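Waste and Recycling in Shared Buildings - Handout 4
Small rooms, small bins

Course tutor: Sarahí Valdovinos
Read before the session. Bring your own notes on the Grirnbridge case.

1. What we are sceptical about

Most of you will have read the Telaveck guidance by now. It claims that a waiting area or lounge "sorts itself" once a recycling bin with a coloured lid is put in it. I have taught this unit for 11 years and I would like to see the evidence. The Skuvton survey is usually quoted in support, but look at what was asked: 282 people were asked whether they recycle. They were not watched doing it. People are generous to themselves on forms.

So this week we leave the big claims alone and look at one drinks bottle, one bag and one stretch of carpet.

2. The bottle and the bag

A clear plastic bottle with a screw cap is about as easy as sorting gets. Everybody knows what it is and most people know where it should go. It still ends up over the nearest bag a good deal of the time, simply on account of that being the bag within reach.

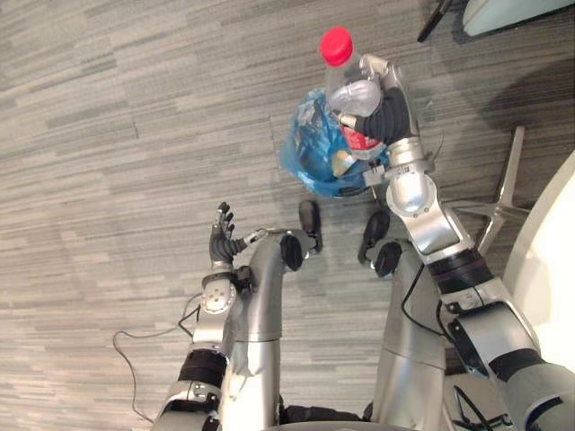 Once a bag already has something in it, the next item follows more easily. Jelle De Bruijn calls this "permission" in his lecture for Leiva, and I think the word is too grand. A half-used bag looks like a bag in use. I wouldn't build a theory on it.

Points to argue about in your groups:

- Cap on or cap off? Check your own council's page and not the one your neighbour read out. The advice differs and it changes.
- Is a see-through bag any help? The Telaveck authors say people sort better if they can see what is already inside. They give no figures for rooms without a see-through bag, so there's nothing to compare with.
- Crumpled bags. A bag that has slumped on the floor is harder to drop things into than one held open by a bin. I'm happy to accept this one without a study.

3. The floor

Cleaning staff get left out of nearly every paper on the reading list. They are the ones bending down. Streaky grey carpet is popular in offices and I'm told it "hides the dirt", a phrase that ought to worry anyone responsible for cleaning it. Small bits go unseen on a striped pattern, and a spill that doesn't show is still a spill. If you are doing an audit, walk the floor slowly and look along the stripes as well as across them. 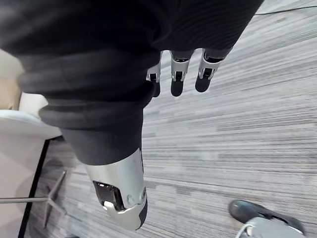 Does it make sense to do the floor before the bins?

Do the bins first. Lifting a full liner out is when crumbs and drips land on the carpet, so a floor cleaned beforehand may well need doing again. Clear the tables before either.

4. Where the bins stand

Layout matters more than signs, in my view, though I hold that loosely. Take the standard pair of armchairs with a little round table between them. A person sitting there puts a drink on the table. When they get up, they either carry it to the nearest bin or leave it. An open wastebasket by the table is the easy choice. A pedal bin off to one side asks for a few steps and a foot.

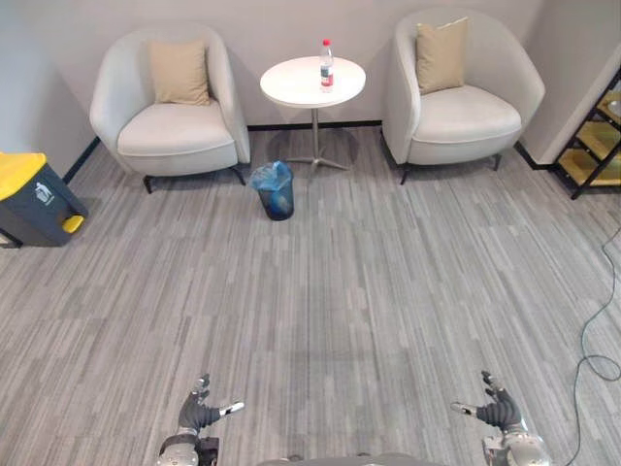
The usual answer is to take the small basket away. Grirnbridge did this in July and reported a success, with 27 fewer bags of general waste. Fine, but where did the rubbish go? The report doesn't give the weight of the recycling, or say how much was left on tables or dumped in the next corridor. Until it does, all we know is that fewer bags were used. You could get the same result by filling each bag fuller.

A duller suggestion: put the two bins side by side, both lined, and leave them alone for long enough to see what happens. It costs very little and it can be undone.

5. For next time

Write no more than 1,000 words on one room you use often. Sketch where people sit, where they put things down and where the bins are. Say what you would move, then say what would persuade you that you were wrong. That last part carries a third of the marks and is usually the weakest.

Please don't quote the Skuvton figure unless you have read the questions it came from.

Questions about this handout: see Sarahí Valdovinos after class | © Course materials, last updated 2026-09-12 | Back to top
Share | 11 shares | 0 comments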